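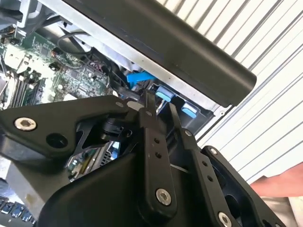

ketill_bergmann: Leave the drive cage in, I say. Pulling it for airflow in an old tower gets you a couple of degrees, tops.

Devendra G: Mine came out in 5 minutes and the long cards finally fit! Depends what you're putting in, Ketill.

ketill_bergmann: Fair, but I still want my drives in there.
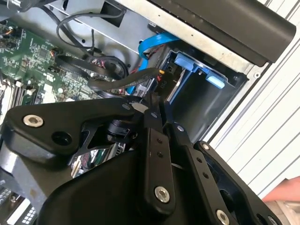 Bergþóra: Check the memory slot latches before you buy sticks. I snapped one on mine and paid $30 for a used board (still mad).

Devendra G: Ouch. I'd just max out the RAM and quit there.

ketill_bergmann: Nope, SSD first, always.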